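Tatiana Hrnčiar
18 February 2024

1/ Some weeks ago I promised to write about the software side of our chopsticks task. It became long, so I made it a thread. It is mostly about time stamps and filtering, and only a little about learning.

2/ The task sounds small. On the table there is a tray, a saucer with a cup and spoon, and two chopsticks. A person does the task with two hand-held grippers, and later the policy must do the same with two arms. All our trouble comes from the chopsticks, because they are so thin.
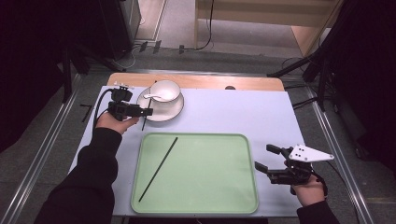
Two grippers, two chopsticks, one tray.

3/ Each gripper gives us three streams: wrist image, pose, and finger opening. There is also the head view. In the first version every stream had its own clock, and we aligned them by the time of arrival at the computer. Please don't do this.

4/ Dennis Dunmore found the problem in our replay tool. He played one episode slowly and saw the finger opening change before the fingers moved in the image. The delay was 30 ms. For a cup you will never notice. For a chopstick the policy learns to close too early.

5/ Now we stamp everything at the source and resample afterwards to the image times. The tool for this is called Coltia. Man-lok Tse wrote it, and it refuses to export an episode if one stream has a gap. At first I found this too strict. I have changed my opinion.
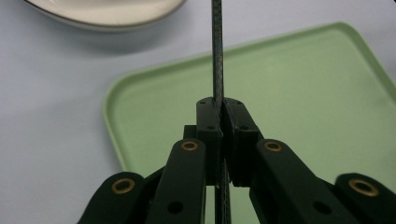 6/ The second problem is the finger opening itself. When the tips are closed on something so thin, the value is almost the same as for a fully closed gripper with nothing inside. So our old rule "opening is small, therefore grasp failed" threw away many good episodes.

7/ We started with 1,000 episodes. The old rule rejected 358 of them. Toshiko Kudo went through the rejected ones by eye (thank you, Toshiko!) and most of them were fine – the chopstick was held the whole time.

8/ The new check uses the wrist image. A small classifier looks only at the area between the tips and says "something" or "nothing". It runs offline, before training, so it can be slow. We keep the finger opening as an input for the policy, but it does not decide alone any more.

9/ About planning: we don't plan the full path for both arms together. The policy gives short chunks of target poses, and a simple layer below checks the distance between the two grippers and slows one of them if they come too close. Lorraine Bickerstaff calls it "the polite layer". The name is now in the code.

10/ What still does not work well: a chopstick that leans on the edge of the saucer. Its angle is difficult to estimate from the head view, and the policy often comes with the wrong wrist rotation. More data helps a little. I suspect we need to weight the wrist view more in the last centimeters.

11/ Somebody from Wondberg asked if the export format will be public. Yes, we plan it for April, with the replay tool. The classifier will come later, I have to clean the code first and it is not pretty.

12/ If you align your streams in another way, please write me how. I am mostly interested in what you do with dropped images, as Coltia just rejects the episode and this costs us data.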